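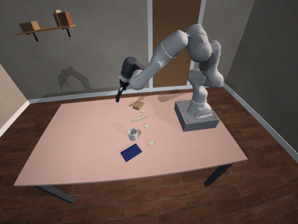

PRESS RELEASE – for immediate use

9/2/20

Vandville indoor market to reopen with 60 stalls

Vandville's indoor market opens its doors again this Saturday after 11 weeks of building work. New roof over the Kiltgate side, new drains, proper lighting at last. 60 stalls in all, 10 of them set aside for first-time traders on short lets.

Doors 8am. Usual closing time of 4pm, fish and meat rows may pack up earlier.

The work was carried out by Drimex, who also did the bus station canopy. Most of it went to plan. The floor by the old butchers' row had to come up twice, which is why the May date was missed. We are sorry to traders who were told one thing and then another.

What's changed:

Kiltgate entrance is now step-free. The Mill Lane steps stay as they were but have a second handrail. Toilets moved to the ground floor, next to the key cutter. Cafe back in it's old corner, longer counter, same menu for now.

Usmani, the fabric and haberdashery stall, returns to a double pitch by the clock. Remnants bin included – regulars have been asking. Cheese, eggs, shoe repairs, pet food and the second-hand book stall are all confirmed. The plant stall will be outside until the end of the month.

Rents for existing traders frozen until spring. Short lets can be booked by the week, table and power included, bring your own covers and signs. Hot food needs a separate form so please ask early.

Please note for opening weekend: face coverings inside unless exempt, one-way route marked on the floor, hand gel at both doors. Card payments prefered but most stalls will still take cash. No opening ceremony this year. No brass band either, sorry – hopefully at Christmas.

Parking: 70 spaces behind Kiltgate, first hour free with a market reciept. The lower deck is shut while the lines are repainted.

Editors: traders are happy to talk, but mornings are busy, so after 2pm is best. Interior pictures on request from the Vandville Market office. Stall list to follow Thursday.

ENDS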